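Wollport Gram stain kit, 500 ml bottles: bench review

By the Flitstead bench reviews desk
May 15, 2022

14 shares | 3 comments

We ran out of our usual Gram reagents last year when the supplier stopped making the large bottles, and bought the Wollport kit as a stopgap. It has now been on the bench for 16 weeks. In that time it has stained 887 slides, a figure we have because every slide goes in the stain book. Most were student smears from broth and plates, the rest were from the routine identification work that goes through the teaching lab at Ikstead.

The kit is four bottles: crystal violet, iodine, decolouriser and safranin. Each holds 500 ml. There is an instruction sheet, a spare cap and a set of hazard labels for decanting. You do not get dropper bottles, a staining rack or control slides. If you are setting up from nothing you will need to budget for those as well.

Crystal violet

Good. The colour is strong and even, and we had very little of the crystal deposit that makes a thin smear hard to read. We filter ours as a matter of habit, and for the first bottle we skipped the filter to see what happened. There was some precipitate towards the bottom, as you would expect, and it showed up on the last few slides. Filtered, it was clean all the way down.

The instructions give a minute for this step. Thirty seconds was enough for staphylococci from a fresh plate. For older cultures we went back to the full minute.

Iodine

The iodine is sold as stabilised. It kept its colour in the brown bottle for the whole period, including a fortnight when it was left out on the bench by the window. The iodine we used before would go pale in the dropper and you would start seeing Gram positives come up pink before you worked out why. We had none of that here. This was the best thing in the kit for us, as students forget to put bottles back in the cupboard.

Decolouriser

This is where people will disagree. It is an acetone and alcohol mix and it is quick. Our last decolouriser was plain ethanol, and anyone who had learned on that was over-decolourising for the first few sessions. Streptococci in particular came out patchy, with half a chain purple and the other half pink. The sheet says to stop when the run-off is clear, which is correct but not much help to a beginner. In practice it is a couple of seconds with the slide tilted, then straight under the tap.

Once people had the timing the results were as good as anything we have used. I would still prefer a slower mix for a first-year class. Wollport does list a separate alcohol decolouriser, which we have not tried.

The cap on this bottle is poor. It cross-threads easily and if you don't notice, you lose solvent. We lost a fair amount from the second bottle that way. Use the spare cap, or decant into something with a decent seal.

Safranin

Adequate. With E. coli and the other coliforms the pink is clear and there is no trouble telling them apart from the background. With Bacteroides and Haemophilus it is weak, and on a sputum-type preparation with a lot of debris I had to hunt for them. That is a known problem with safranin in general, and many labs use dilute carbol fuchsin for the same reason. We swapped to carbol fuchsin for anything anaerobic and left the safranin for the rest. It would be useful if the kit could be ordered with either.

Leaving the safranin on for two minutes helped a little. Leaving it longer than that made no difference that I could see.

Reading the slides

All slides were read under oil on our Nakajima teaching microscope, which is nothing special but has a decent oil immersion lens. We ran a known Gram positive and a known Gram negative on the same slide with every batch. The controls failed on two occasions. Both times it was the decolouriser step, and both times a repeat smear was fine.
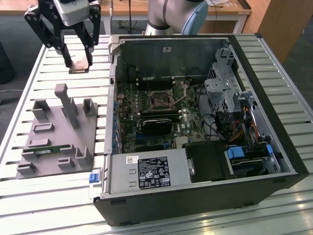 Batch-to-batch variation was small. We went through three lots of crystal violet and could not tell them apart down the microscope. The safranin from the second lot was slightly darker in the bottle, but the slides looked the same. Expiry dates were generous on everything we received, and the lot number is printed on both the bottle and the outer box, so filling in the stain book is easy.

Stained slides have kept reasonably well. We put a set away in a slide box, unmounted, with the oil blotted off, and looked at them again before writing this. The purple has held. The pink has faded a bit on the thinner smears.

Labels and paperwork

The bottle labels are paper under a clear film and they do not stand up to drips. The decolouriser lifts the print, so after a month ours could only be told apart by position on the shelf and by the colour of the contents. We have gone over them with solvent-proof pen. The hazard labels for decanting bottles are better, and those have stayed readable.

The safety sheets have to be downloaded. They were easy to find and up to date.

Price and ordering

It costs more per bottle than making up your own from powder, and less than the small dropper kits if you stain every day. For a lab that does a handful of slides a week, the large bottles are the wrong size and you would be throwing out iodine. Delivery to Flitstead took a week. The acetone mix goes by a separate carrier and came a few days after the rest, so don't leave the order until you are on the last inch.

Good points: clean crystal violet, iodine that lasts, consistent lots.

Bad points: cap on the decolouriser, labels, weak safranin for some organisms, no control slides.

We have reordered. If the cap has not been changed by June I will probably buy the decolouriser elsewhere and keep the other three.

Comments (3)

stainrack
Same trouble with the cap here. We rang them and they sent a bag of replacements from a different bottle range, which fit. Worth asking.

coverslip_b
Did you heat fix or methanol fix? We found the patchy streps went away when we changed to methanol.

Reply from the reviews desk: Heat for the student smears, methanol for the routine work. You may be right, the patchy ones were nearly all student slides. Will try it side by side.

oldbenchhand
Carbol fuchsin every time. Never understood why kits still come with safranin.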